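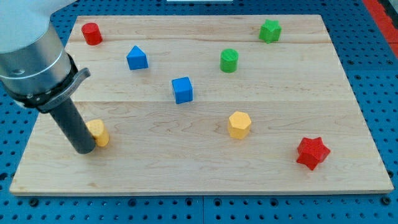
July, after tea

Cold again. Frost on the ute until nearly nine and the tap at the back step wouldn't run, so I carried water to the chooks in the kettle. Three eggs, one of them soft.

Drove over to Stollstead mid-morning for the feed and the hinge. They had the feed. The hinge has to come from Nendbridge and will be another 10 days, which is what they told me last time. I've wired the gate shut for now and will go round by the dam.

Krum Dimitriou rang at lunch. His hip is booked in and he wants someone to look after the dog for 3 weeks. I said yes. She can sleep in the laundry. He is worried about the lemon tree as well and I said I'd throw a sheet over it if I was passing — I don't think I'll be passing much.

Spent the afternoon on the bills. Power was $20 more than the last one, all heater. Rates are due at the end of the month. I found the receipt for the water pump in the wrong folder, number 2323, so that can go back to Rindden with the pump and they can argue with me about the warranty then.

Cleared the far end of the veggie bed before the light went. The broad beans are up and leaning. Silverbeet has been chewed by something, probably the possum. Left the garlic alone. My hands were too cold to do the stakes properly and two of them have already gone over.

Soup for tea, the last of the pumpkin. Read a bit more of the library book and didn't take much in. Wind is getting up from the south — must bring the washing in before bed.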